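Search this site
Search
Home Research Themes Publications Open positions Contact

3.2 Late hearing loss after platinum treatment

One of the most exciting parts of this work has been watching a simple question open up so many new ones. Why do some children treated with cisplatin keep perfectly good hearing for life, while others, given the same total dose at the same age, lose the high notes within a few months? The drug reaches the inner ear in both groups. It stays there far longer than it stays in the blood, and the outer hair cells, once lost, don't grow back. Something in the way each child handles the drug must make the difference, and we think a good share of the answer lies in the cells that line the fluid spaces of the cochlea (and in the small pumps that sit in their walls).

To get at this we built the Fetano cohort, which now holds 435 survivors who had at least one full hearing test before treatment and one after it. That first test matters a great deal! Many older studies had to guess where a child started from. Families in Hellport and Navarrete were invited through their regular follow-up clinics, and the response was so warm that we were able to add a yearly visit we hadn't planned for. Each visit includes pure tone testing up to the highest pitch the booth allows, a speech-in-noise task, and a saliva sample for DNA.

We then scored every participant with the Kitell scale, a five-step grading of high-frequency loss made for this project. Grade 5 means that a hearing aid is needed for everyday talk. Children under the age of five at first dose were scored by two readers working apart, and where the readers disagreed the full recording was opened again. The agreement was better than we had dared to hope, and it held up in the youngest group as well, where testing is hardest.

The genetic arm looks at 900 common variants in genes tied to drug transport and DNA repair. We chose a short list on purpose, so that each signal could be followed into cell culture. So far 100 of these variants have been carried into the hair cell model, and the early plates are a joy to work with: the cells survive long enough to be dosed in repeated cycles, much as a patient would be. Sound exposure outside the clinic is handled as a separate factor and is taken from the yearly questionnaire, which asks about concerts, headphones, traffic and time spent in open public places.

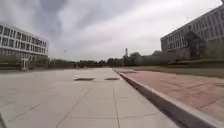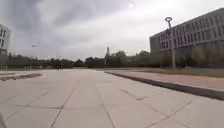

Figure 4. Open paved plaza under an overcast sky, two views.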